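Subject: Re: [lostville-fc-supporters] Away travel for the Damholm game
Date: January 2019

On Tuesday the travel desk wrote:

> We have one bus confirmed for the Damholm match in April and
> would like to know by the end of the month if a second is needed.
> Last season 193 of us went and a lot of people ended up driving.
> Also, does anyone know if the visitors' end is still standing only?
> The Damholm website has not been updated.

Two answers and a question of my own.

The visitors' end had seats put in last summer. I was there for the cup tie in the fall and they were in use then. The away allocation is 316, down from what it was when the end was all standing. The printed attendance that night was 2,053 and our section was close to full, so I would not count on buying at the gate. Tickets go through our own office first and whatever is left goes back to Damholm the week of the match.

On the second bus, I would say yes. Parking near the ground has gotten worse. The lot behind the Bulteo warehouse used to be open to anyone on match days and is now permit only. They were towing at the cup game. The street parking past the rail bridge is still free but it fills up early, and it is a long walk back if the game goes to the last minute and you have kids with you.

If the bus leaves at 9 we would be there with plenty of time for lunch. Last year we left later than that and missed the first goal, which was ours.

My question is about the team. Has anybody heard if we are going to stay with three at the back? It worked against Chan because they only play one up front and never put a cross in. Damholm play with two wide men and will go at the space behind our wing backs all afternoon. I would go back to a four for this one and put the extra man in midfield. We also need to stop taking every corner short. I can't remember the last time we scored from one.
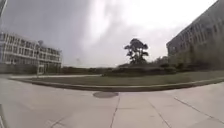

Pavement, pale gray concrete slabs

Put me down for two seats on whichever bus has room. I can pay at the next home game or send a check, whichever is easier. I also have four of the old scarves left if anyone wants one for the trip. Reply to me directly on those and keep the bus replies on the list so the numbers stay in one place.

--
To leave this list, send a blank message with "unsubscribe" in the subject line.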